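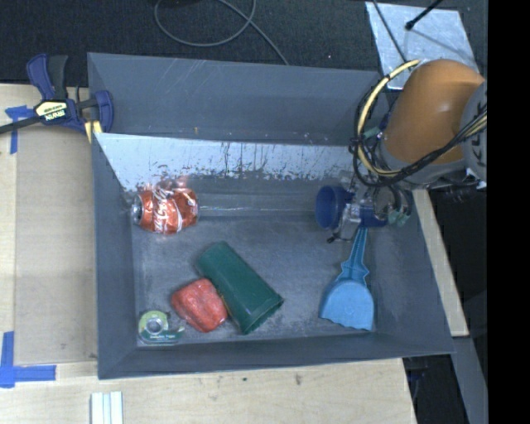 Visita a la planta de clasificación de Lurow

En mayo tuve la oportunidad de visitar la planta de Sekier en Lurow, junto con un grupo de personas que trabajamos en temas de residuos en municipios pequeños. Escribo este informe para los colegas que no pudieron venir. Pido disculpas por los errores, el español no es mi lengua materna.

Llegamos a las nueve y media. Nos recibió la señora Waltraud Ostermann, responsable de las visitas, y nos entregó un chaleco y unas gafas de protección. El grupo estaba limitado a 30 personas y nos dividieron en dos turnos. Yo estuve en el segundo, por lo cual primero escuchamos una presentación bastante larga sobre la historia de la empresa. De esta parte sólo menciono que la planta recibe material de 156 puntos de recogida y que antes todo se llevaba a Plurberg, con un viaje en camión de 2 horas.

La parte más interesante para mí fue la sala de muestras. En ella se revisan los objetos que dan problemas en la clasificación, y se ponen en cajones grises grandes, de paredes inclinadas. Los cajones no son bonitos. El que miré con más atención tenía el fondo lleno de rozaduras y una franja clara, plateada, bastante gastada, con desconchados en la parte de abajo.

Dentro había cosas que todos tenemos en casa. Una lata de Coca-Cola aplastada, un vaso de plástico verde oscuro, otro vaso azul oscuro, un recogedor azul claro, un pequeño dispensador de cinta adhesiva. El señor Rainer Kramer, técnico de la sala, nos preguntó qué haríamos nosotros con cada cosa. La lata fue fácil y todos contestamos lo mismo. Con el recogedor empezó la discusión. Es de plástico, pero no es un envase, y según las normas de mi municipio no debe ir al contenedor amarillo. Una colega de Jõgi explicó que allí sí lo aceptan, en un contenedor común para plásticos duros. Con los vasos tuvimos la misma duda, porque depende de si se consideran envase o vajilla.

El dispensador de cinta me pareció el caso más difícil. El señor Kramer nos explicó que los objetos pequeños de oficina mezclan a menudo varios materiales y que desmontarlos a mano cuesta más que lo que se recupera. Su consejo para los ciudadanos es usarlos muchos años y comprar solamente el recambio. También insistió en que las latas se pueden tirar aplastadas, pero sin meter nada dentro de ellas.

Después pasamos 30 minutos en la nave principal, detrás de un cristal. Hay mucho ruido y no pude entender todas las explicaciones. Hubiera preferido quedarme más tiempo con los cajones.

Al final nos ofrecieron café y un folleto, que por desgracia todavía no está traducido. Para grupos se debe reservar por teléfono, y recomiendo llevar zapatos cerrados, porque con sandalias no dejan entrar a la nave. El autobús de vuelta sale delante de la puerta principal.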